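4.2 Changes to the folding job

At Temwood, the arm picks up one cloth at a time and staff do the final fold. Figure 3. Blue cloth held between the gripper fingers.
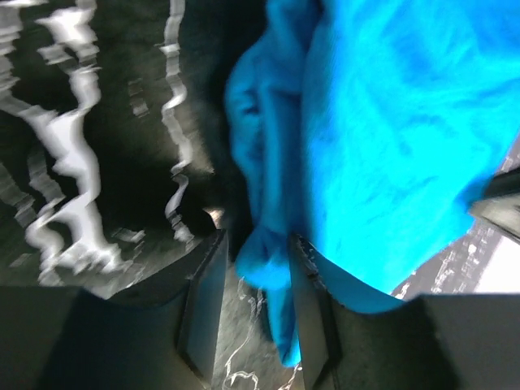

Eight workers were interviewed in May. Most said their hands were less tired, but the pace felt less like their own.

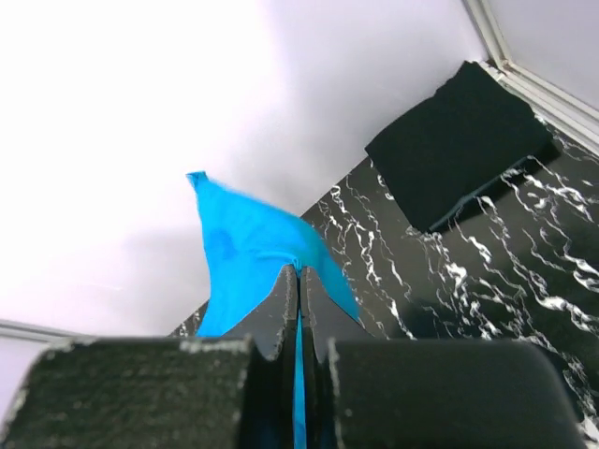

4.3 Who handles the exceptions

Twisted cloths still went to a person.
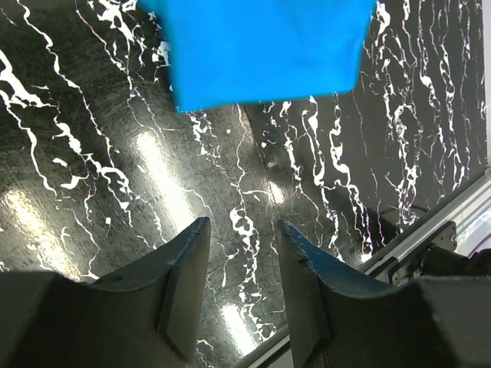 Karine Chan

Supervisors logged 128 such handovers and paid them at the old rate.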